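Kitchen table gripper build reaches second version

A pair of hand-held grippers put together at home in Oltlow has reached its second version, and the builder has posted the parts list and drawings for others to use. The project goes by the name Bandine. It started as a weekend job in a shared workshop and moved home in April, when the workshop's benches were booked out for a boat restoration.

The grippers are worked by hand. A person squeezes the handle, the two fingers close, and a camera mounted behind them records what they meet. The recordings are later used to teach a robot arm to tidy a table by the same sort of movements. The arm is still in pieces at the workshop, waiting on a replacement motor for the shoulder joint.
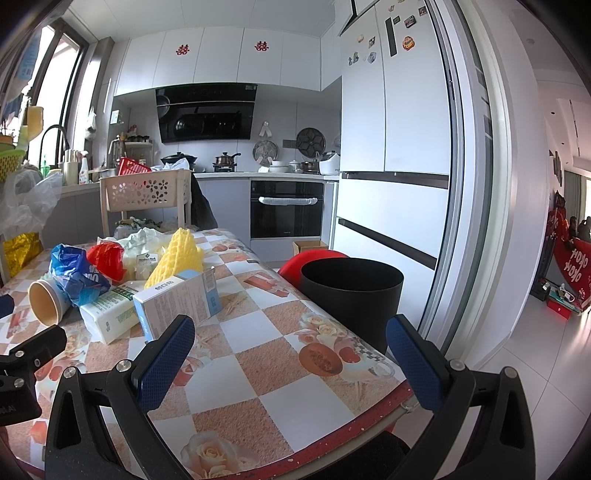

By the Grarkier newsdesk
Workshop and maker reporter

Version two weighs 209 grams less than the first, most of it saved in the handle, which was printed solid the first time around. The hinge has changed as well. The old one used a single pin and developed side play after a few evenings of use, so that the fingertips met off centre. The new one runs on two arms, and the fingers now close square.

The blue pads have a textured face and can be replaced when they wear. Earlier pads were cut from a bicycle tube and glued in place. They gripped well but left marks on light-coloured packaging, and changing them meant scraping off the glue with a blade. Four other materials were tried before the builder settled on the current one.

Printing all the parts for one gripper takes two days on an ordinary home printer. The files are set up for black filament, although any colour will do provided the camera mount is printed in something dull. A glossy mount threw reflections into the lens in early tests.

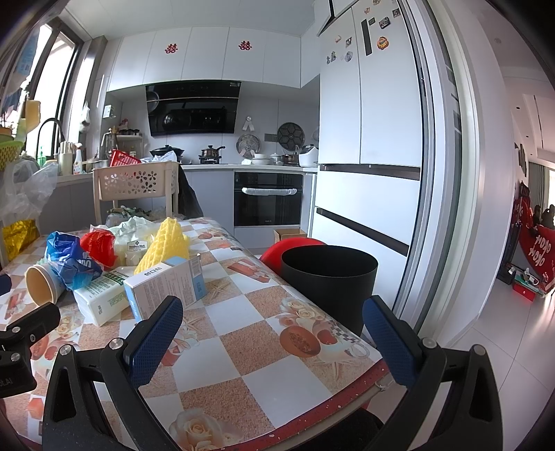 Bandine's main aim is to cope with ordinary household clutter, and the builder has avoided the wooden blocks and plastic cubes used in many beginner projects. Blocks are all one stiffness, and an arm trained on them tends to crush anything softer. The practice pile is drawn from what a kitchen produces in a normal week, and shape matters as much as softness. A paper cup on its side, with its mouth toward the gripper, can be taken by the rim or around the body, and the two call for quite different wrist angles. Foam fruit sleeves give way under very little pressure, while a carton lying flat has to be approached from its narrow side. Crumpled bags remain the hardest item on the list, as they change shape each time they are touched.

So far 152 runs have been kept. Runs where the camera lost track of its position were thrown out, along with a full evening's work in which the memory card had been formatted wrongly. The builder puts the useful length of a session at 40 minutes, after which the hand tires and the movements get sloppy.

Daylight has proved a mixed blessing. Runs made near midday are the clearest, but a patterned tablecloth helps more than the light does. The tracking software needs plenty of detail to follow, and it drifted badly when the same work was tried over a plain white bench.

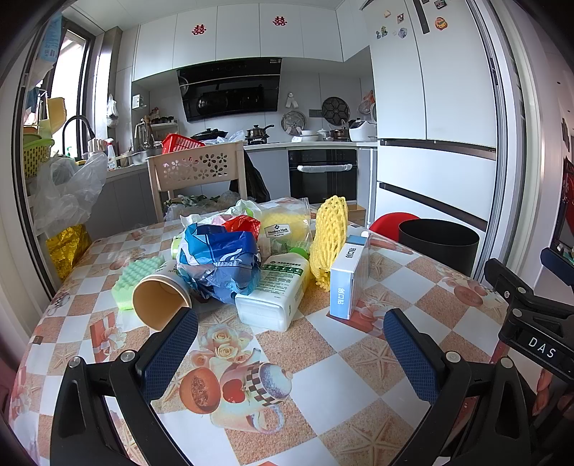
The next step is a change to the trigger. At present it pulls the fingers closed at a fixed ratio, which makes small objects fiddly to pick up. A revised linkage with a slower final stage has been drawn and will be printed once the current spool runs out. A spring change is also planned, as the return is stiff enough to be tiring for people with smaller hands.

Semeniuk, the parts shop on the Oltlow industrial estate, has agreed to make up kits of the screws and bearings. The first batch will be limited to five kits. Printed parts are not included, but the shared workshop will run its printers for members who bring their own filament.

The drawings can be downloaded free from the Bandine page. Both grippers will be on the bench at the workshop's open evening on Thursday, from 6:30 pm, and visitors will be able to try them.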